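Chapter 4
Planning the Purchase: From the Task to the Budget

Yee-man Chow

Print this chapter | E-mail this chapter

After reading this chapter you should be able to write a task sheet for a household robot, separate the price of the machine from the cost of the installation, and prepare a first budget which another person can check.

Many buyers begin with a catalog. They compare the height of the machines, the load each arm can carry and the hours of battery, and they choose the one with the best numbers. Only later they ask what the machine will do on an ordinary morning. In this book we go in the opposite direction. We begin with the task, we write it down in plain words, and we let the task decide which numbers in the catalog are important.

Consider a small residence for guests, such as the one in Redthorpe which we follow in Part Two. The manager wants help with bedrooms and clothing. "Help with clothing" is too wide for a budget. It must be divided until each piece can be priced. Putting a shirt on a hanger is one such piece. The fabric is soft and changes its shape with every touch, the hanger is stiff, and the two must be brought together at the shoulders. A planner who watches this work will soon write "two arms" and "hands with fingers" on the task sheet, and both entries have a strong effect on the price.
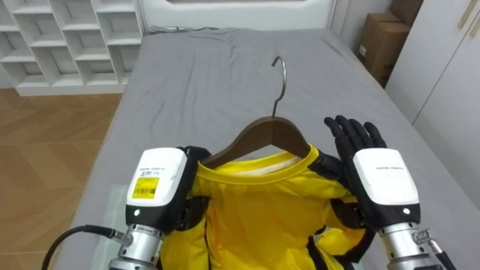 4.1 The room is part of the equipment

A robot is bought once, but it works in a room every day, and the room also has a cost. Before you ask for a quotation, visit the room with a tape measure. Write down the height of the bed, the free floor between the furniture, the width of the door and the position of the power outlets. If the reach of the machine does not suit the height of the surface, you may need a platform, and a platform takes floor space from the people who also use the room.

Cables deserve their own line in the plan. A machine that is connected by cable needs a path where nobody will trip, and this path must be decided before the furniture is placed — not after.

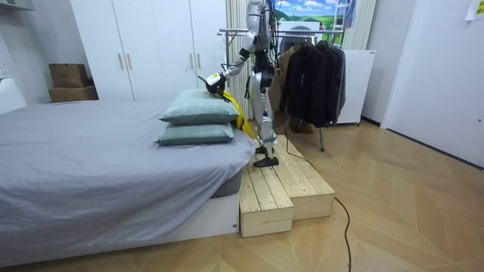
Figure 4.2. A humanoid robot on a wooden step platform at the foot of a bed, with a yellow cloth in its gripper.

In the Redthorpe plan, the manager received an offer from the supplier Tseng and a second one from Stusamska. The first offer was lower, but it did not include the preparation of the room. When she added 2,000 dollars for preparation, the two offers became almost equal. The lesson is simple but it is often forgotten: compare offers only when they cover the same work.

4.2 Four groups of cost

We will use four groups through the whole chapter. The first is the machine with its arms and hands. The second is the room, with platforms, outlets and storage. The third is people, which means training and the hours of the person who supervises. The fourth is upkeep, with spare parts, cleaning and repair visits. For upkeep, the Redthorpe manager reserved 10 percent of the machine price for each year. Your own figure should come from the written service terms of the supplier, and you should ask for these terms before you sign.

Exercise 4.1 asks you to prepare a task sheet for one bedroom. Keep it beside you when you read the next section, where we put a price on every line.

Related chapters
Chapter 3: Watching the Work Before You Buy
Chapter 5: Rent, Lease or Purchase
Case study: The Pramitbridge Laundry

Copyright 2020 Yee-man Chow. Contact the author | Back to top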